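Drovham Pocket Guide to Jaltska: a review

Wed 1 October

I bought the Drovham guide to Jaltska before a two-week trip along the coast, mostly for the maps. The cover promises "every cove, every crossing." I had my doubts about that and I still have them.

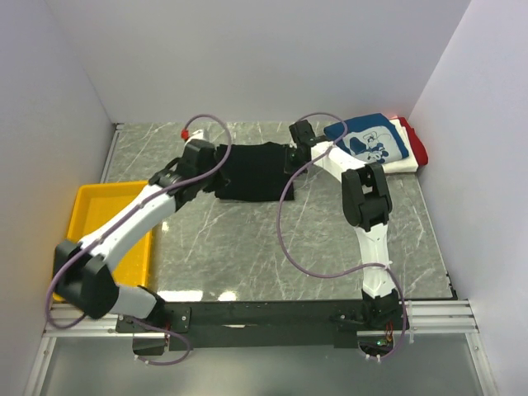
The geography chapter comes first and is the best part of the book. It puts the old port on the flat ground south of the river mouth, with the Negi hills behind it and the marsh district to the west, and it gets the order of the coastal villages right. Plenty of free websites don't. The relief map is printed small, but the shading is clear enough to tell you which roads climb.

After that things slip. The book says the ferry to Trumden takes 17 minutes. Maybe it does on a calm day with no line at the ramp. I took it four times and would plan on double. The timetable is the summer one, with no hint that there is any other, and a reader going in December would be standing on a cold dock with the wrong page open.

Then the walking routes. There are up to 100 of them, if you believe the back cover, and you only get near that figure by counting the same loop in both directions. The ones I tried were fine. Route descriptions lean hard on words like "gentle," which the author seems to use for anything short of a ladder. The path from the lighthouse up to the Negi overlook is not gentle. It's steep, the lower part is all rubble, and there's no water on the way.

Hotels and restaurants get 2 thin pages per town. Nearly every place listed is "charming" or "family-run," and I couldn't find one bad word about any of them, including a guesthouse in Trumden where the shower was in a closet off the kitchen. I don't trust a guide that likes everything. Prices are given as coin symbols with no key.

Build quality: decent paper, weak glue. The fold-out map came loose on the third day and I carried it separately from then on, which suited me better anyway. The index skips the marsh district completely.

Would I buy it again? For the fold-out map and the first chapter, maybe, if I saw it used. For ferry times, ask at the harbor office. For dinner, walk around and look at what people are eating.

Maps: good
Practical information: poor
Value at full price: not convinced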